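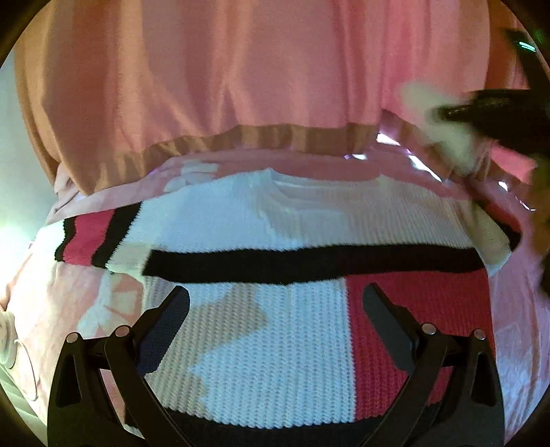
Lurkari Color Block Sweater

White / red / black
Made by Gredeo, Rudville

We have been waiting for this one! The Lurkari is the knit we reach for when a plain sweater feels too plain and a loud one feels like too much. It starts with a white ribbed yoke, then a thick black stripe right across the chest, then two big blocks underneath, one white and one deep red, with a black band at the hem to hold it all together.

Look closely at the edges where the colors meet. On the sleeve bands they zigzag with the stitches, and along the hem the black comes up in little scallops. We love that. It looks like knitting, and it should.

The neckline is wide and shallow with a slim ribbed edge, so a necklace or a collarless shirt sits nicely with it. The body has small, regular openings in the knit, and you may want a light-colored top underneath (we wear ours with a white tank, and with jeans most of the time).

Fit
Easy through the body. If you are between sizes, take the smaller one. If you like your sweaters roomy - plenty of us do - stay with the larger.

Care
Wash at 30 degrees Celsius, inside out, with similar colors. Give the red its first wash on its own. Spin gently, pull the sweater back into shape while damp and dry it flat on a towel. Please don't hang it, as the shoulders will stretch. Fold it for storage, sleeves in first, then hem up to the neck.

Goes well with
The Twal scarf in black, or the Twal beanie if you want the red to do all the talking.

Details
Item no. 697
Price: $60
Sizes: S, M, L, XL
Returns: 20 days, unworn, with tags

The first batch sold out in September and the sweater is now back in all sizes. If yours shows as out of stock, leave your email on the waiting list and we will write as soon as the next box comes in.

Page updated January 30, 2019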